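Padavside Cloth Handling Club

The Padavside Cloth Handling Club is a student robotics club, and I've been a member long enough to have opinions about it, so please read this entry with that in mind.

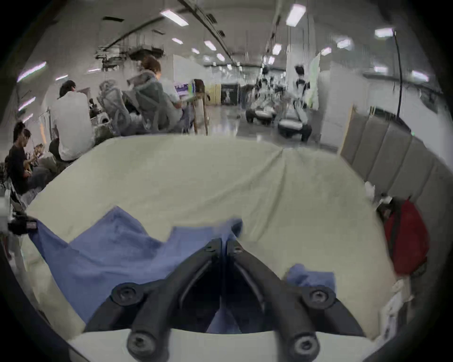
Two-finger hand-held gripper over a crumpled blue towel, with other people at their workstations behind.

The club works on one family of problems: getting machines to deal with towels, napkins, shirts and anything else that won't hold its shape. It meets during term and takes students from any department. About half of us came in with no robotics background at all (I studied textiles, and my first soldering job was so ugly that it still gets mentioned).

Name and beginnings

The club started as a spin-off from a general robotics society that mostly built wheeled things. There were 11 students at the first meeting, and they wanted to call it the Laundry Club. The student office already had a Laundry Club on its books, which turned out to be people sharing detergent, so Cloth Handling it was. Everybody in the building still says Laundry anyway.

Why cloth?

A box is easy to describe. It has a size and a position and some corners, and if you push one side the whole box moves. Push one side of a towel and you get a new towel shape that you have never seen before and will never see again! There are folds on top of folds, the corner you want is underneath, and the edge you think is an edge is just a crease. I find this completely absorbing. Some people come twice and go back to wheels, and I do understand.

Hand-held work

Most of a new member's first term is spent with a hand-held gripper. You hold it over the table and do the job yourself, with two fingers and none of the clever things your own hand does without asking. Picking up one layer of a towel this way is surprisingly hard. You come in too steep and grab three layers, or too shallow and the fingers slide right over. By the second or third week your wrist starts to get it, and then you have to explain to someone else what your wrist is doing, and that's the part that takes the rest of the term.

The recordings from these sessions are used in our coursework. A full set for one task is 128 tries, split among whoever is around, and a try only goes in the set if the cloth was properly messed up beforehand. "Properly" has been argued over for years. The house rule is to lift it by any point, shake once and drop it. No arranging! People arrange it anyway, usually without noticing.

The table

We spread a pale sheet over the table before starting. Blue on cream is kind to beginners, as you can pick out the outline of the towel at a glance. White napkins on the same sheet are for later in the year, and I'd rather not talk about my results with those.

Tables fill up with bags and papers as the evening goes on. There's a rule about this too, and it is followed for the first ten minutes of any meeting.

The Lornby Fold

The Lornby Fold is the club's yearly contest, held in December. Teams get seven cloths in a random pile and have to bring each one to a flat fold, by hand-held gripper in the first round and by a program in the second. The 2023 contest took place on 12/5/23, a Tuesday, with 19 teams entered. Scoring covers the fold itself and the time taken, with points off for every touch by a bare hand.

My team entered as Ostrowski, after the street two of us lived on. We did nicely in the hand round and then our program spent its whole second round folding the same napkin, opening it up and folding it again – very neatly, I'll say that for it. We placed near the bottom and had a great evening.

Cudero

Cudero is the club's shared code, passed from one year to the next. It began as a small script for finding corners and has grown in every direction since. The corner finder is still the best part. The documentation is patchy, with whole sections that say "ask someone", and the someone has usually graduated. Cleaning it up is a standing project, and a good one for anybody who likes reading more than gripping.

Joining

New members can turn up to any regular meeting in the first month of term. You don't need your own equipment, but old towels are always welcome, and thin ones are better than thick ones for the early exercises. Fitted sheets are accepted for the advanced table, where they have so far beaten everyone who tried them.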